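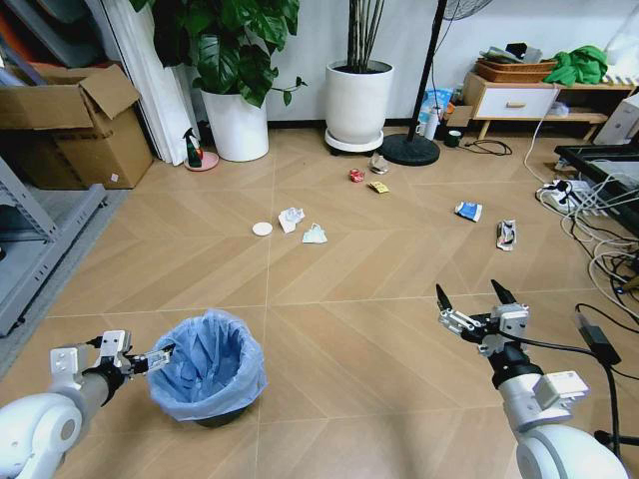

# Let the Small Papers Be Small

I've subscribed to the Candinari newsletter for nearly 20 years, and in February they asked us readers what we'd like to see "grow." My answer was nothing! Please don't grow anything. I like my local paper the size it is, which is 4 pages, folded once, with the bus changes on the back.

I know how that sounds. But I've watched what happened over in Vostutden. Their paper got ambitious, added a glossy section and a recipe column and a quiz, and now it takes me half a morning to find out which road is closed. (It was mine. I found out by driving into the cones.)
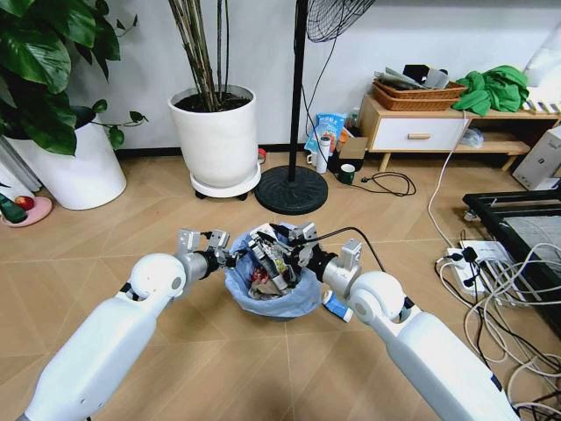
Vol. 12, No. 4

People tell me print is wasteful, and sure, some of it goes straight from the mailbox to the trash. So does most of what I get by email, I just don't have to carry it out. A thin paper gets read, at least in my house - by me over coffee, then by whoever sits down next and wants to argue about the letters page.

And the letters page is the thing I'd fight for. Last month somebody wrote in about the hedge on Baudry Lane, somebody else wrote back pretty hot about it, and by the next issue half the street had an opinion on hedges.
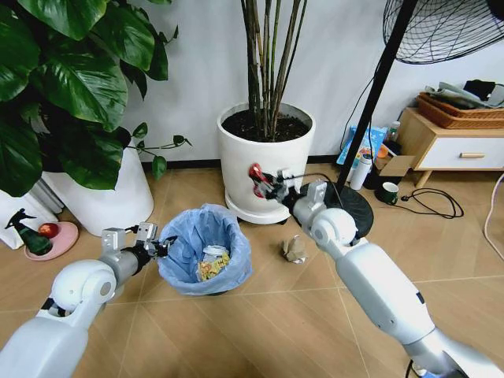 You don't get that from a big website with 2,000 comments under every story. I read the first three and give up. With hedges I read every word, and then I walked over to look at the thing for myself. It does need a trim.

So that's my vote, Candinari. Keep the bus changes, keep the hedge people, and if there's money left over, buy a better stapler.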